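Project Report: Collecting Grasping Examples Outside the Lab
Group 4, Jokton course in robot learning
11/03/2024

1. Background

Our project was part of the Rikholm exercise, where each group builds a small data set and trains a policy on it. Last year's groups recorded everything on one lab bench, and their policies did poorly as soon as the table or the light changed. We wanted to see how much of that could be fixed by recording in more places.

2. Equipment

We used a hand-held gripper with a wide-angle camera. A person holds it, does the task, and the camera records from the gripper's point of view. The fingers have soft ribbed pads, so they bend a little around whatever they close on. Camera motion was worked out afterward with the Varghese tracking package. No robot was needed during recording, only for the final tests.

3. Recording

The task was to grasp a drink container on a table, lift it, and put it down in a new spot. We recorded 300 examples in June at several indoor and outdoor tables. Each session began with a slow sweep of the area to give the tracker a map. We left other things on the tables on purpose – mugs, laptops, papers – so the policy would not learn that the target is always alone.
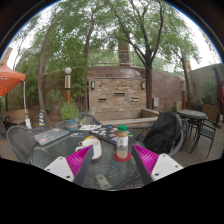
Outdoor sessions were slower than we had planned. Wind moved the leaves, and the tracker lost its position more often when it had little else to hold on to. Glass was the other problem. Reflections shift as the gripper comes in, and several tracks jumped in the last few inches before contact. We started repeating the sweep halfway through each session, and the jumps became less common.

4. Cleaning the data

We threw out 59 examples. Most had bad tracking, and a few had the operator's free hand in view during the grasp. That left 241 for training. Labels for the start and end of each grasp were added by hand in Drudov, which took two of us most of a week.

5. Problems and next steps

Our operators did not all work at the same speed. One of us closed the gripper much faster than the others, and the policy sometimes copied that and knocked the container over. We should have agreed on a pace before the first session. The next round should also include more containers of different heights, and at least one session in direct sun.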